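How to survive your first day as a film extra

Monday, February 11, 2019
By the Faltumico blog desk

Print this page | E-mail this page

I signed up as an extra on a bit of a whim, and I've now got a fair few jobs behind me, so friends keep asking how it's done. I always end up sending the same rambling message, and a proper page seemed overdue. It's all based on crowd work for film and telly in this country. Speaking parts are another world and I can't help you there!

Getting on the books

You'll need an agency. Mine is Piron, a small outfit, and I joined by filling in a long form with every measurement you can think of (hat size, collar, inside leg, glove size — I had to borrow a tape measure). Fill it in truthfully. The costume people pull clothes from those numbers before they've ever seen you, and if you've knocked two inches off your waist you'll be the one holding your breath in a courtroom for a whole morning.

Send plain photos. One head and shoulders, one full length, daylight, no sunglasses, no filters, no wedding guests cropped out beside you. If you change your hair or grow a beard, send new ones the same week. I once turned up with a fringe that wasn't in my pictures and spent the day at the very back of a church.

Read the terms before you sign as well. Find out what commission they take, when they pay and whether there's a joining fee. I walked away from the first agency I tried over an upfront charge, and I'm glad I did.

When the call comes

You'll usually get an availability check first, which is a text asking if you're free on certain dates. Saying yes to that doesn't mean you've got the job. It's called being pencilled, and pencils get rubbed out all the time. Keep the day clear but don't go telling your mum.

If you're confirmed, you'll get your call time and location the evening before, sometimes very late. Mine for a job in January landed when I was already in my pyjamas. Set two alarms, look up the parking, and work out your route before you go to sleep. Check where unit base is too, as it's often miles from where they're filming and you'll be bussed across.

What to wear and bring

For anything modern you'll probably be asked to bring your own clothes, normally the outfit you arrive in plus 2 changes. The message will say something like "smart office, autumn, no logos". Take it literally. Avoid bright white, avoid big slogans, and be careful with narrow stripes and tiny checks, which can shimmer on camera. Costume will tell you if they mind. Some don't, and some will whip the thing off you before you've got your coat on the hook.

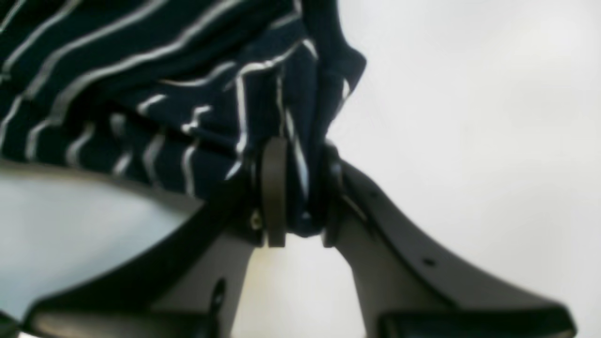

Navy with a fine white stripe: ask costume first.

Iron everything and carry it on hangers in a suit bag. Put your name on the bag. I use a luggage tag, since stickers fall off.

Then there's your own bag, the one that goes in the holding area with you. Mine has:

- a book (phones are often banned near the set, and the signal's usually rubbish anyway)
- thermals, even in spring
- a flask and something filling to eat
- flat, comfy shoes for between takes
- a pen for the paperwork
- photo ID, as they'll want proof you can work here
- a charger with a long lead

Leave anything valuable at home. The holding area might be a marquee, a church hall or a double-decker bus, and you can be called away from your things at any moment.

On the day

Be early. Find the crowd assistant, who'll tick you off the list and give you a chit. That little form is how you get paid, so guard it with your life! On my biggest job mine had 951 scrawled across the corner, and I had to quote it at costume, make-up, lunch and the bus queue. I can still recite it.

After sign-in it's costume, then hair and make-up, then waiting. Lots of waiting. I've sat for a whole morning in a McIver tweed coat and a hat that smelt of mothballs, all for one walk across a station platform. Bring your patience and be nice to everyone, including the people who've been there longer than you and want to tell you how it used to be done.

When you do get to set, an assistant director will give you something to do. Walk from here to there, chat at that table, look at the window display. Remember exactly what you did, which hand your bag was in and when you set off, because you'll be doing it again. And again. If you're chatting in the background you'll be miming, so no sound at all, and try not to overdo the nodding. (I nod far too much. I've seen the proof.)

A few things will get you in trouble:

- looking into the lens
- talking to the lead actors unless they talk to you
- taking photos, or posting anything at all about what you've seen
- wandering off without telling the crowd assistant, even for the loo

Going home

You're finished when they say you're wrapped, and not a minute before. Hand back every bit of costume, down to the socks, and get your chit signed. Check the hours on it. Overtime and early starts should be written down there and then — it's a real pain to sort out later. Take a photo of the form once you're back at your car.

Money can take weeks. I keep a notebook with the date, the production, the hours and what I'm owed, and if 3 months go by with nothing in the bank I ring Piron and ask.

One last practical thing. My feet were agony after my first night shoot, and what sorted me out was a pair of Flotex insoles trimmed to fit inside the costume shoes. Put them in before you leave the costume truck and remember to take them out again. I've lost one pair already.

Contact us | Copyright 2019 Faltumico | Back to top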